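4.2 Do people wear out their clothes, or just stop wearing them?

The claim that a garment's service life is set by how long its fabric holds together is repeated so often that few papers bother to cite anything for it. We looked for the evidence and found little. Laboratory abrasion and tear tests tell us how a cloth behaves under a rubbing disc. They say almost nothing about when an owner decides that a shirt is finished, and the step from the first to the second is usually made in a single sentence, with a word like "therefore" doing all the work.

Our own survey does not settle the question, but it gives reason to doubt the standard account. Of the 1,015 discard events recorded in the household diaries, many carried no mention of damage at all. Diarists wrote that an item no longer fit, that it had been replaced, that it was "not me anymore," or that they had forgotten owning it. We do not take these remarks at face value. People are poor reporters of their own reasons, and a diary kept for a study invites tidy answers. A respondent who writes "too small" may mean that the garment shrank, that he gained weight, or that he had grown tired of it and wanted a reason that sounded less wasteful. The coding scheme, taken over from the Pleveo pilot with minor changes, allows one reason per event and cannot separate these cases.

Still, the same weakness runs through the studies that support the durability view, and it is seldom admitted there. The Foltow returns data, for example, are often treated as a record of failure in use. They are a record of complaints. An owner who paid little for a pair of pants and wore them for two summers is unlikely to mail them back when a seam opens, and an owner who paid a great deal may mail them back over a loose thread. Any curve fitted to such data will describe the people who complain at least as well as it describes the cloth.

Denim is the usual test case, and the choice is not a neutral one. It is a heavy fabric, it fades in ways that buyers pay extra for, and an uneven hem may be damage, wear, or a design feature (Figure 6). Two of our coders disagreed repeatedly on exactly this point – whether fading and rough edges should count as wear – and the written instructions were of no help to either of them. Agreement on denim was the lowest of any category we coded. We suspect that the same is true in other data sets, but most authors report a single agreement score for all garments together, so there is no way to check. 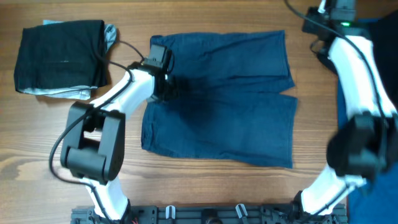
Figure 6. Dark navy denim shorts laid flat, with a folded black garment at upper left.

A second problem concerns storage. Tiongson argues in her thesis that clothing spends most of its life folded and that any account of service life that counts only days of wear is measuring the wrong thing. We agree with the complaint and are less sure of the remedy. Her proposed measure, days in active rotation, depends on asking owners which items they "would consider wearing this month," and answers to that question move with the weather, with laundry day, and probably with the mood of the person holding the clipboard. When we put the question to the same 15 households in June and again after the summer, the answers for identical items differed enough that we dropped the measure from the main analysis. The results are given in the appendix for readers who want them. We would not build anything on them.

The Jota panel is sometimes offered as a way out, given its length and its strict wording. Its recruitment is the difficulty. Members joined through a mending newsletter, and people who read a mending newsletter mend. That repairs extend the life of clothes owned by such people may well be true, but it cannot be carried over to households with no needle in the house. Ambrosio's reanalysis weights the panel by age and income, which leaves the matter where it was. Interest in mending was never recorded, and a weight cannot be computed for something that was never recorded.

What can be said, then, is modest. Physical wear is one reason among several for discarding clothes. Its share is unknown and probably differs by garment type, and the published estimates differ from each other by more than their stated margins allow. Programs that aim to cut textile waste by specifying stronger cloth may succeed – we have no data that rule it out – but the expected savings quoted in their support rest on an assumption that has not been tested outside the laboratory. Section 4.3 takes up the question of price, where the records are better and the claims made from them are, unfortunately, no more careful.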